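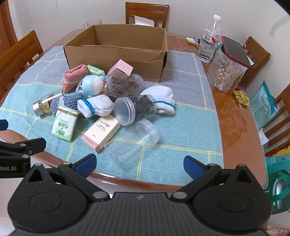
Home > Forums > Household > Sorting & Storage

Last updated: Jun 20, 2020

One box or several for table clutter?

plodov_attic
OK so I finally started on the dining table. Socks, little jars, a pack of tissues, a toy, all of it heaped on the cloth next to one big cardboard box. My plan is everything small goes in the box, box goes on the hall shelf, done. My sister says I'm only moving the pile to a new address and I should sort by type first. Who's right? I have maybe an hour a night for this and I'd like to eat at my own table again!

Kumus300
Your sister. Sorry! I did the one-box thing when we moved and that box sat in the closet for two years. Every time I wanted a pair of socks I had to dig under jars.

nirnisen
Disagree with Kumus. Sorting first is how you end up with nine little piles and no dinner. Box it tonight, sort it later in front of the TV. The only thing I'd watch is glass - put the jars in first and stuff the knit things around them.

plodov_attic
That's more or less how I'm going, the socks make pretty good padding.
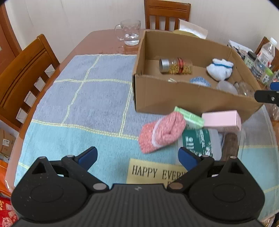 I'm still stuck on the jar with the gold tinsel and the red ribbon, though. It's holiday stuff, so by rights it belongs up in the attic with the ornaments, but the attic ladder and I are not on good terms. There's a "HAPPY EVERY" something card on the table too and I can't decide if that's holiday or just stationery.

Danang Harahap
Holiday. Anything with tinsel or a greeting on it goes in the holiday bin, no debate. I'd also keep anything medical out of the big box completely. Ours has its own drawer in the kitchen, because when you need it you don't want to be feeling around under a sock.

Kumus300
Seconding the drawer. And a low box with no lid on a hall shelf is going to collect dust like crazy. At least lay a dish towel over it.

nirnisen
Or get a box with a lid? They're cheap. Also I still say cards are stationery, Danang. I keep all of mine in a shoebox with the stamps and I find them every single time.

Danang Harahap
You keep birthday cards with stamps, fine, but then the holiday ones turn up in June.

plodov_attic
It IS June and mine turned up, so I guess that's a point for Danang. OK, new plan: tinsel jar and card go in a bag by the attic ladder, medical stuff to the kitchen, the rest in the box with a towel on top. Jar of black stuff stays on the table until I talk to my sister.

2663 views | 109 replies | Share
Reply Quote Report Next thread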